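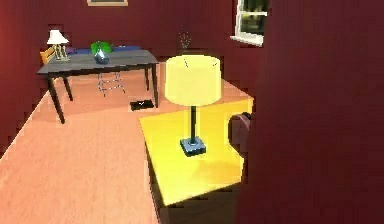
plever_north
Posted Sunday 7:14 pm
Tesden has halved its military aid to Lanow - 400 advisers down to 106. Does anyone think the generals will care? They buy most of their kit from Thevar now.

oldgumtree
They'll care about spare parts. The helicopters are all Tesden-built and you can't get those serviced in Thevar.

quietharbour
"Halved"? 400 to 106 is nearly three-quarters. And the advisers aren't the aid, the money is. The money hasn't been touched.

plever_north
Fair point on the maths. The money is under review until September though.

quietharbour
Under review means it gets paid late. Same as last time.

Tramline
Disagree. Last time there hadn't been a coup. The labour unions in Lanow have asked for a full freeze and the Tesden parliament is listening to them.

oldgumtree
Listening, maybe. I'd wait for the vote on the defence estimates before calling it.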